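Driltusus library hours, and what's on in March

Quick one this month, printer's waiting. Winter hours finish up and from March we're open till 8 pm again, except the Chuensuk branch, still 5 (heating not fixed, parts on order). Sorry Chuensuk. Holds can be sent to the main desk if that's easier, just ask.

Book sale raised more than 1000 dollars. Thank you!! Leftovers are by the back door, free, please take the encyclopedias.
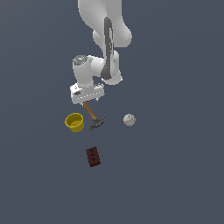

White robot arm, dark grey panel, grey background. Computer render.

Overdues: 151 items out past their date at last check. No fines, we just want them back. Drop slot's open all nite. Jigsaws go to the desk please, not thru the slot.

Seed swap is on again, 3 packets each to start, then help yourself after lunch. Labelled envelopes only. Tomatoes always go first so come early. 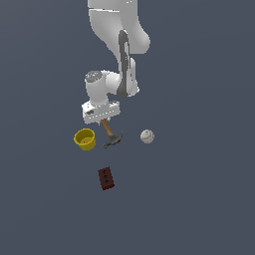 Another render of a white arm with its charcoal stripe.

Rollar Room bookings now open for spring. Seats 60, kettle included, bring your own milk. Neighbours have asked for quiet in the parking lot after 9 pm.

Next issue: the Virnilari reading list, if it's finished.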